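Student recorders wanted: Catcombe Robotics Club household project

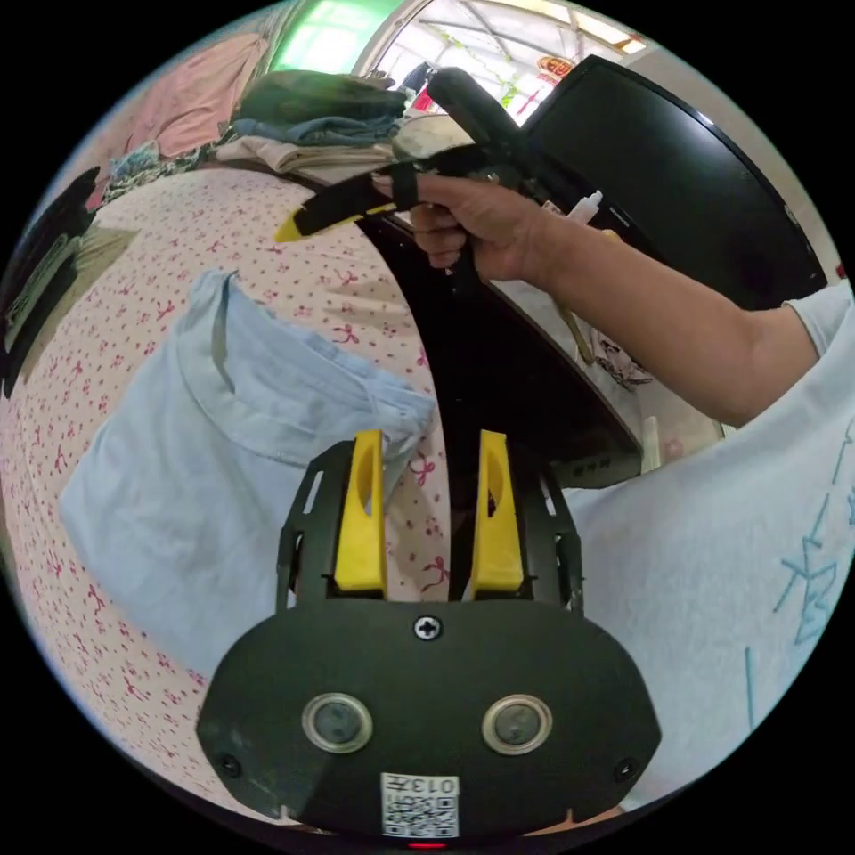
Catcombe Robotics Club is looking for 14 students to join its household project from January. The project runs for one term and is open to anyone enrolled on a full-time course, in any subject. You do not need to have built or programmed a robot before.

What you would do

Recorders use a pair of hand-held grippers to carry out ordinary jobs such as folding shirts, sorting clothes and putting things away. Each job is repeated many times and the recordings are used to train the club's own two-armed robot, Juveck, which we are entering in the Flesunar student competition in the summer. Last year's team handed in 279 usable recordings. We would like to do better than that, mainly on clothes, where Juveck lost most of its points.

Sessions last 60 minutes and you would do 3 a week. Most recording is done at home, in your own room, with your own things. Kit is signed out from the workshop in the Chu Building and has to come back charged.

Before you start there is one training session at the workshop. You will learn how to hold the grippers, how to start and stop a recording, and how to label your files. Slow, steady movements matter more than speed. If you drop something, pick it up and carry on – we keep those recordings too.

We are looking for people who

– can give the same hours each week until the end of term
– have use of a bed or table to work on
– have use of both hands for gripping and lifting light items
– will ask anyone they live with before recording in shared rooms

Recorders are paid by the session at the student helper rate. Payment is made at the end of each month once your files have been checked. Put away letters, bank cards and family photographs before you record.

How to apply

Send a short note to Panya Yensuk, project lead, through the club page. Give your course, your year and the hours you are free. There is no interview, but we will ask you to try the grippers before we confirm your place.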